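Turside Health Careers Outreach Program
Progress report to the Ionescu Foundation
Second year, first half
Submitted by the Office of Admissions and Outreach, Porholm School of Health Sciences

Summary

The program is on schedule in most areas and behind in one. Campus visits and the summer anatomy week have gone ahead as planned. The online mentoring strand started two months late and has reached fewer students than we said it would. Spending is under budget for the period, mostly due to that delay. We are asking to carry the unspent mentoring money into the second half and are not asking for new funds.

Campus visits

We set a goal of 2000 high school students visiting the campus over the two years of the grant. At the close of this period the running total is 791. The second half of the year is normally the busier one, since schools prefer to travel after their fall testing is over, and we have bookings in place for most of the available dates through May. We still expect the final number to come in somewhat short of the goal. A more exact forecast will be in the next report.

Each visit follows the same pattern as last year: a welcome talk on admissions, a session in the simulation ward, lunch with current students, and an afternoon block chosen by the school. The most requested afternoon block is still suturing practice on foam pads. Blood pressure and pulse is second. Pharmacy compounding, which we added this year, has had few takers, and teachers told us the title put students off. It is now listed as "How medicines are made."

Bus costs remain the main barrier for schools outside Turside. The travel fund paid for coaches for 12 schools this period, all of them more than an hour away. Two other schools applied after the deadline and were moved to the spring list.

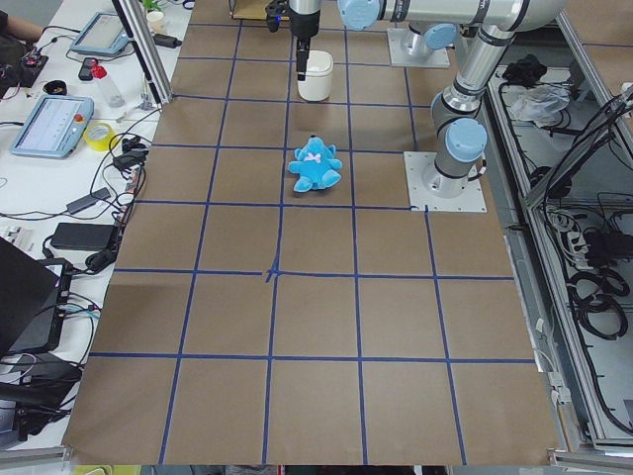
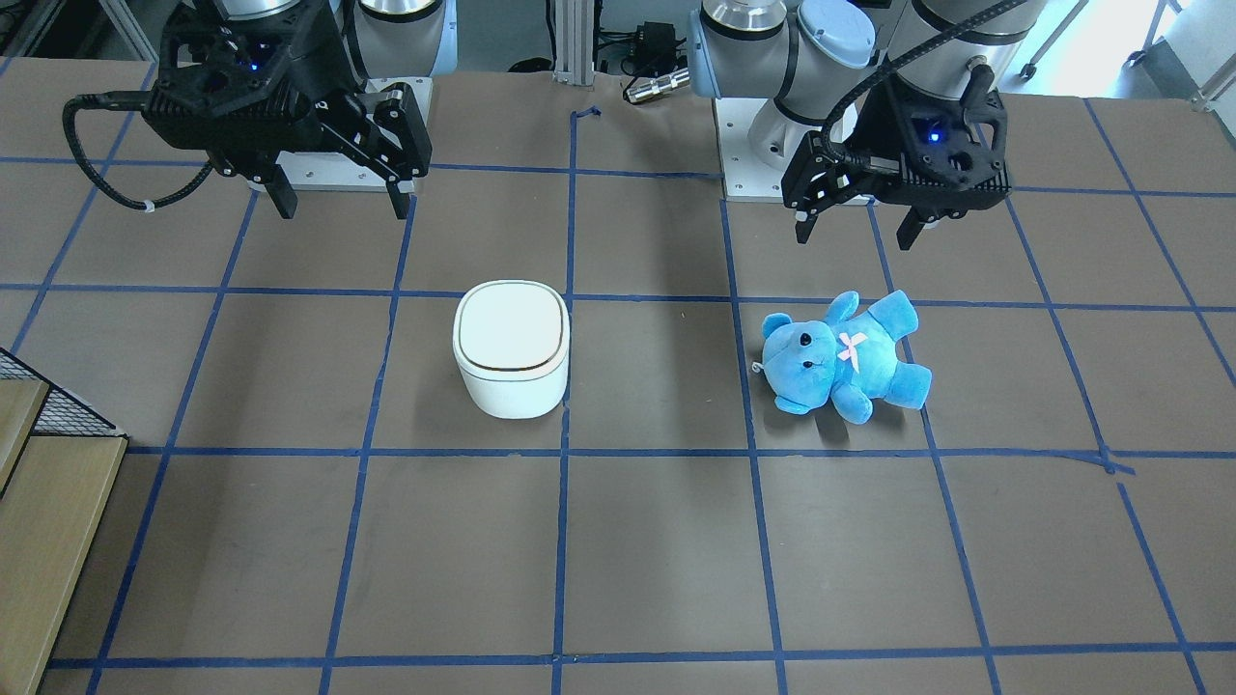
Summer anatomy week

The anatomy week ran in July with full enrollment. Students stayed in the residence hall on the north side of campus and had classes from 9 a.m. to 4 p.m., with a supervised study hour after dinner. Attendance was good all week. One student went home early for family reasons and was given the course materials to finish on her own.

Feedback forms asked students to rate each session. The heart and lungs session had the highest score. The lecture on medical terminology had the lowest, and several students wrote that it was too long. Next summer it will be split into short segments at the start of each morning.

We also heard from parents that the packing list arrived too late. It will go out with the acceptance letter from now on.

Online mentoring

This is the part of the program that is behind. The plan was to pair high school juniors with our second-year students through Werkico, the messaging platform named in the proposal. The district needed a signed data agreement before any student accounts could be opened, and the review took longer than either side expected. Accounts opened in October instead of August.

The pairs that are active seem to be working well. Most exchange messages at least once a week. Common topics are course choices, how to pay for school, and what a normal week in a nursing or premed track looks like. Some mentors have asked for guidance on questions about personal problems, and we have added a short training on when to refer a student to a school counselor - all mentors completed it before the winter break.

To make up for lost time, we will extend the first group through June and start the second group alongside it in February.

Budget

Spending on visits and on the anatomy week was close to plan. The largest variance is in mentor stipends, which are paid monthly and did not begin until accounts were open. The unspent balance on that line is $3395. We ask that it be carried forward to cover the added months in spring. Printing came in slightly over budget after we reprinted the visit guide with the new parking map.

A full statement of expenses is attached as Appendix B.

Staffing

The outreach coordinator position was vacant for six weeks in late summer. It has been filled, and the new coordinator took over visit scheduling in September. Some requests from teachers went unanswered during the gap. We have since written to all of those schools, and most have booked a date.

Plans for the next period

Fill the remaining spring visit dates, giving priority to schools that have not come before.
Open applications for the summer anatomy week in January, one month earlier than last year.
Start the second mentoring group.
Send a follow-up survey to last year's seniors to find out how many have enrolled in a health program - the first responses should be ready for the year-end report.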